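4. Boas práticas para células com duas garras: o que escrevemos e o que cumprimos 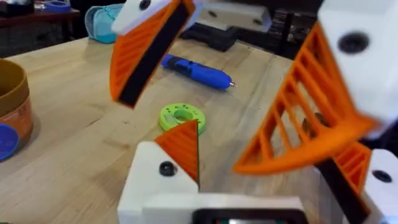

Figura 3. Duas garras de dedos laranja nervurados sobre o tampo de madeira, com um anel verde-lima e uma ferramenta azul de ponta metálica entre elas.

Volto então às regras, que foi onde fiquei no fim da secção anterior. Quando começámos a trabalhar com duas garras sobre o mesmo tampo, eu achava (e escrevi isso num relatório interno de que hoje tenho alguma vergonha) que bastava juntar as regras de um braço às regras do outro. Duas folhas, dois agrafos, assunto arrumado. O protocolo Jodard, na versão que herdámos, fazia mais ou menos isso, e durante a primeira campanha, a de setembro, seguimo-lo à letra. Foi um bom exercício de humildade!

O problema é que quase tudo o que corre mal numa célula destas corre mal na zona partilhada, e essa zona não pertencia a nenhuma das duas folhas. Das 2.393 sessões que revi para este trabalho, 343 tinham pelo menos uma anotação de "proximidade" feita pelo operador. A palavra não estava definida em lado nenhum. Havia quem a usasse para um toque entre dedos e quem a usasse para um susto. Passei tardes inteiras a reler comentários de três palavras e a tentar adivinhar de que susto se tratava, e não recomendo.

4.1 Zona partilhada

A primeira regra que reescrevemos foi a da prioridade. No texto antigo, o braço que chegasse primeiro ficava com a zona. Parece justo, mas obriga o operador a decidir, a meio de um movimento, quem chegou - e com dois operadores a decidir ao mesmo tempo já se está a ver o resultado. Na versão Drillska, que é a nossa, a prioridade fica atribuída antes da sessão, por escrito, e só muda com os dois braços parados. Perde-se algum tempo. Os operadores protestaram durante uns dias e depois deixaram de protestar, o que eu tomo como aprovação (posso estar enganada).

A segunda regra diz respeito ao sítio onde as garras param. Definimos uma postura de espera para cada braço, com os dedos abertos e fora da zona partilhada, e proibimos que uma garra espere por cima de um objeto que a outra vá agarrar. Os dedos flexíveis com nervuras perdoam muito, dobram-se e acomodam-se à peça, e é precisamente por isso que toda a gente abusa deles. Os suportes rígidos onde estão montados não perdoam nada. Se o leitor só guardar uma coisa desta subsecção, que guarde esta: a distância mínima mede-se a partir da peça rígida mais saliente, parafusos incluídos, e nunca a partir do dedo.

4.2 Objetos sobre o tampo

Aqui fomos mais permissivos do que eu queria. A minha proposta inicial era deixar no tampo apenas os objetos da tarefa, e caiu logo na primeira reunião, com razão. Uma bancada de verdade tem coisas: um recipiente aberto com a tampa azul pousada ao pé, um estojo de fecho ao fundo, ferramentas de mão. Se treinamos e avaliamos numa mesa de catálogo, depois escrevemos normas para mesas de catálogo. Ficou assim:

Os objetos alheios à tarefa podem ficar na mesa, desde que constem da folha de sessão.

As ferramentas com ponta entram na folha com a indicação do lado para onde a ponta está virada no arranque.

Tudo o que possa rolar leva um asterisco na folha, e o operador confirma-o em voz alta antes de mover o primeiro braço.

Recipientes abertos e respetivas tampas contam como dois objetos. Parece picuinhice, eu sei, mas o laboratório de Grarkstead registava-os como um só e, quando juntámos os dados, tivemos de corrigir 1.380 folhas à mão.

A etiquetagem dos objetos ainda me incomoda. Neste momento aceitamos etiquetas em qualquer face, e isso deixa ao acaso a possibilidade de as ler durante a sessão. A proposta Hong vai mais longe e exige duas etiquetas em faces opostas. Gosto da ideia para caixas e blocos. Para peças pequenas ou com muitos furos, onde a etiqueta pode interferir com a preensão, ainda não me convenceu.

4.3 O que se inspeciona e quando

Inspecionamos os dedos no início e no fim de cada dia: fissuras nas nervuras, folga na base, estado das almofadas interiores. Os parafusos dos suportes verificam-se com a mão e depois com chave, por esta ordem. A mão apanha a folga grosseira num segundo e evita que alguém aperte em silêncio um parafuso que devia ter sido registado como solto. Os dedos trocam-se ao fim de cerca de 3.000 ciclos de fecho, mesmo que pareçam bons, e aos pares - nunca um só. Nas primeiras semanas trocávamos apenas o dedo gasto e ficávamos com garras que puxavam as peças para um lado, coisa que demorei vergonhosamente a perceber.

Falta falar da imagem. Com uma câmara no punho, a outra garra aparece muitas vezes em grande plano e desfocada pelo movimento, e nem todos os anotadores concordavam sobre o que fazer com esses instantes. A regra atual manda conservá-los e marcá-los como "oclusão parcial pelo segundo braço". Apagá-los dava conjuntos mais bonitos e escondia justamente os momentos em que as regras de 4.1 fazem falta.

Os efeitos desta marcação na concordância entre anotadores são tratados na secção 5, juntamente com as folhas de Grarkstead já corrigidas.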